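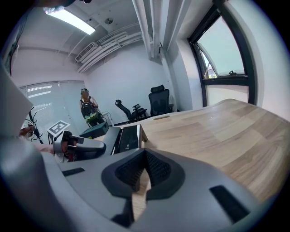
Last updated: May

Print this page | E-mail this page

The evening with the letters

Last month I went to a memorial evening in the public library of our town, and I want to write about it before I forget the details. My English is good enough for work, but for this subject I needed a dictionary two times, so please be patient with me.

The evening was for the people of Zarnuta, a small town where before the war 3497 persons lived in the Jewish quarter. I had never heard of it. My grandmother came from a village 9 kilometers away, and she never said this name to us, or maybe she said it and we children did not listen. I saw the poster by the elevator at Justbridge, where I work, and I stood in front of it for a long time.

The main part was a reading of letters. There are 143 of them, written by one family to a cousin who had already left for America. The cousin kept them in a hat box and his daughter gave them to the library. They read only twelve, because it takes time, and because every letter was read first in Yiddish and then in English. The Yiddish was read by an old gentleman with a very soft voice. I know German from school, so I understood maybe every third word, and that was a strange feeling, like hearing people talk in the next room.

The English part was read by Noel Tiongson, who teaches history at the high school. I had expected that he would read in a sad voice, as people do at such events. He read them like normal letters. One was almost completely about a coat – who should get it, if it could be made shorter, what the tailor wanted for it. Another one complained that the cousin did not write enough. People laughed at this one, and then they were quiet, and I think many of them were looking at the date which was shown on the wall behind him.

After the reading there was time for questions. A girl, perhaps fifteen years old, asked why the family did not leave also. Mr. Tiongson did not give a short answer. He explained about the visas and the price of the ship tickets, and that the grandfather was sick and could not travel. Then he said that in letter 88 the mother writes they will decide after the holidays. He did not add anything to it. The girl wrote this down.

I must say also one critical thing. The room was too small. There were chairs for sixty and many people stood in the corridor, where they could hear almost nothing when the door closed by itself. It closed often. A man finally put his shoe there, and he stood the rest of the evening in one sock. I hope that next year they will use the big hall on the ground floor.

At the end they lit candles and a woman read family names from the town register. It took twenty minutes. I was waiting for the name of my grandmother's neighbors, which I know from an old photograph, and it came almost at the end. Restel. I had written it in my notebook before, with a question mark. On the bus home I crossed out the question mark.

Since then I have called my aunt. She is eighty-one and she remembers a Restel girl who came to the village to buy plums, but she does not remember her first name. She will ask her friend from the choir, who is older and whose memory is better. If I learn something I will write it here.

The library wants to translate all the letters and needs 3000 dollars more for this work. There is a paper form at the front desk. I filled one out, and I took a second one for my aunt.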